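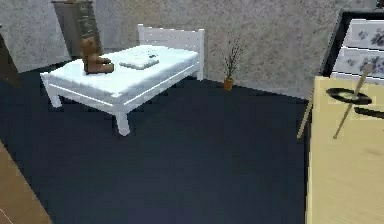 Skuno Music Weekend – Minutes of the Planning Meeting

July 9, 2023
By Aino Saarela

Present: Torquil Niven (chair), Craig Guthrie (stages and sound), Sigrún Mogensen (booking), Bent Ásgeirsdóttir (money and tickets), Aino Saarela (minutes).

1. Minutes of the June meeting

Approved with one change. Item 5 should say that the Odach hall has a load-in door on the north side. The earlier draft said south.

2. Booking

Sigrún reported that 7 of the Friday and Saturday acts have returned signed contracts. Paju signed last week and will close Saturday on the main stage. Their agent asked for a 90-minute set. Sigrún offered 75 and they took it.

Bareo have not answered the last two emails. Their drummer has moved and the band may be using a substitute for the fall dates. Sigrún wants to give them until the end of the month. Craig asked for an earlier cutoff because Bareo's input list is the longest of any band and decides how many channels we rent. After some discussion it was agreed that Sigrún will call the manager this week and bring a yes or no to the next meeting.

The Sunday songwriter session has more applicants than slots. Sigrún and Aino will listen to the demos and make a list. Torquil asked that anyone who played last year go to the back of the line. Bent disagreed, and said the session sold well last year on the strength of two returning names. Left to Sigrún and Aino to decide.

3. Stages and sound

Craig walked through the Odach hall with the house engineer. The monitors are in better shape than last year. One subwoofer on the left side still rattles and the hall has promised a replacement. He would like that in writing.

The second stage will be in the upstairs room again. Changeovers there ran long last time, mostly from drum kits going up the stairs. Craig proposed one shared kit, with bands bringing their own snare and cymbals. Agreed. Sigrún will add this to the advance sheet, along with the new parking instructions for vans.

Curfew is 11 p.m. downstairs and 10:30 upstairs. No extensions.

4. Tickets and money

Bent reported $3,001 in the festival account after the hall deposit was paid. Early weekend passes are capped at 500 and go on sale when the full Saturday bill is confirmed. Price stays the same as last year.

Torquil asked if single-day tickets could go on sale at the same time. Bent would prefer to hold them back – last year they cut into pass sales. Put to a vote: 4 in favor of holding back, Torquil against.

The insurance renewal has come in and is higher. Bent will get a second quote before paying.

5. Poster and program

The first poster draft was passed around. Comments: the dates are too small, Paju should be on the top line, and the accent is missing from Sigrún's name in the credits. The printer needs final text two weeks before pickup. Aino will collect band bios, 60 words each. Bands that send more will be trimmed.

6. Other business

Craig has been asked by a local radio show if they can record two sets for later broadcast. No objection in principle. Each band has to agree, and the station needs to bring its own splitter. Sigrún will raise it with the agents.

Torquil reminded everyone that the storage unit key is still missing. Please check jacket pockets and gig bags.

Actions

Sigrún – call Bareo's manager, update advance sheet, ask agents about recording
Craig – written confirmation on the subwoofer, rental list for second stage
Bent – second insurance quote, pass sale page
Aino – bios, poster corrections, demos with Sigrún

Next meeting: same room, date to be set by email once Sigrún has heard from Bareo.

7 shares | 4 comments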